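Speaker notes - house rules for arms that handle glass
Shares 41 | Comments 3

Good afternoon, and thank you for staying on after the tea. (Wait for people to sit. Don't rush the first bit, Ruxandra, you always do.)

I want to talk about rules today, and I promise to be kind about it, as I know rules after cake are a hard sell. When we began at Jarnard we had a safety sheet for the robots and quite another for the glassware, and the two had plainly never met! So Virgil Bogdan and I sat down one April with a pot of coffee and tried to write one set that a newcomer could read standing up.

The first rule is the dull one, and I'm fond of it. Before an arm moves, somebody says aloud what it is going to pick up and where it will put it down. Yes, even alone in the room. You feel silly for a week and then you stop noticing.

The second is about liquids. We cap any open vessel at 200 ml while an arm is working, and if anything spills or tips, the run stops there and then. You don't finish the pour first. Write down the time, wipe up with the arms halted, and only then decide whether to carry on.

Third - and Imo had a long argument with me over this one - the stop button belongs to whoever is nearest. You don't need permission and you won't be asked to justify it afterwards. (Pause here. Look at the managers, nicely.)

Cables get a line of their own in the checklist: look along every one of them before power goes on, base to wrist, and tie back what can reach the glass.

Slides now, and give people a moment with them.

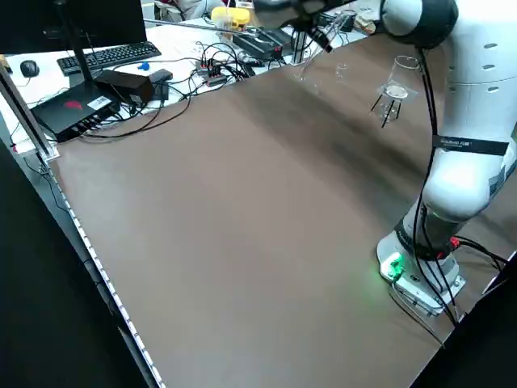

Arms and clear glass at the same table.

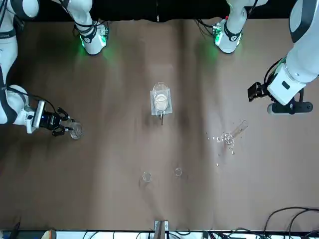 Margareta Avram wrote to me after the Unonberg version of this talk that she agreed with nearly all of it, but she would make the halt after a spill the very first rule, printed larger than the rest, as people in a hurry read one line and go. She also wanted the 200 ml cap lowered for new starters, and asked who checks that the sheet on the wall is still the current one.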